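From: Tamunoemi Okeke
To: Clistalthorpe two-arm list
Subject: Re: [two-arm] Left gripper opening by itself during folds

Hi Dimas, hi all,

I love this one! I've been chasing the very same thing since the start of August and I think I can finally save you some evenings.

Dimas Jugah wrote:
> Has anyone seen a gripper let go in the middle of a fold with no open
> command in the log? Ours does it on the left side only, maybe once in
> a long session. The arm keeps moving as if it still has the cloth. No
> error on the console, and the joint temps look fine. I swapped the
> gripper with our spare and it came back the next morning. Lawal
> thinks it's the policy, I think it's power. We have a bet going.
>
> Second question, a bit more serious. When it happened last, the jaws
> snapped shut again while I was reaching in to straighten the towel.
> No harm done, but I'd like to know what other people do before they
> put a hand in there.
>
> Dimas

Sorry, Lawal, it isn't the policy. (Sorry, Dimas, it's only sort of power.) On our bench in Kusdale it was the cable.

I went back through our logs for all 2,431 folds we had saved and pulled out every one where the measured jaw width jumped while the commanded width stayed flat. There were 40 of those. Then I sorted them by where the left wrist was pointing at the time, and wow, what a pattern. Every single one was past 67 degrees of wrist roll, always in the same direction. Folds that never went past that angle were clean. I ran down the hall to show Danjuma the plot, which he took very well considering it was lunch.

What happens on ours is that at that angle the slack in the gripper lead is used up and the plug gets a sideways tug. It doesn't come out. It just loses contact for a moment, the gripper board resets, and on restart the board goes to its home position, open. Then the controller sees a live gripper again and resends the last command, which was "closed". So you get a release, a short pause, and a snap shut with full force. That would explain your towel moment too, Dimas. It sounds exactly like ours.

The reason there's no error is that our bridge software treats a short gap in gripper messages as normal and fills in the last known value. I wrote that part myself last winter and was very pleased with it at the time. If you're using the Gulamero bridge from the list archive, you have my code, so please look for the hold_last setting and turn it off. With it off, a gap now stops both arms, and the console tells you which side dropped out. It's so much nicer to work with.

Cable routing was the other half, and I've had a good time with it. We have a pair of PiPER arms facing each other over a white table, and the test piece is still the cloth with the red and white zigzags, because the stripes make a bad fold easy to spot from across the room.

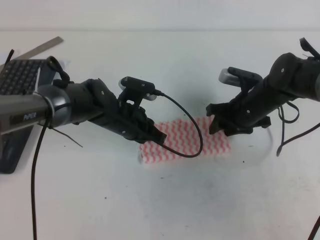
Slack is what I'd check first on any two-arm setup, and I'd check it at the far end of the motion and not at rest. With the grippers low over the cloth like this, everything looks generous. The thin cable off the left wrist camera goes out in a wide loop over the cloth and curls back toward the jaws, and that loop is next on my list, because I can easily picture it getting pinched in a fold. The cable tie on the gray link is a good spot for an anchor, but anything tied there has to leave enough length for the joint after it. So now I put the arm at its worst angle by hand, motors off, and only then pull the tie tight.

For reaching in, Dimas, our rule since then is short: stop button down, wait for both sides to show as disabled, then hands. Pausing the program doesn't count, since a board that resets during a pause can still get that old "closed" command. Temitope tested this with a foam block in the jaws and you could see the dent in it afterward.

We've had 6 long sessions since the changes and no drops so far. I'm not calling it fixed until I've tried it on the Morais bench too, where the arms sit farther apart and the leads are shorter.

Dimas, could you plot jaw width against wrist roll for your drops and post it? Even a handful of points would do. I'm dying to know if your angle is the same as mine!

Tamunoemi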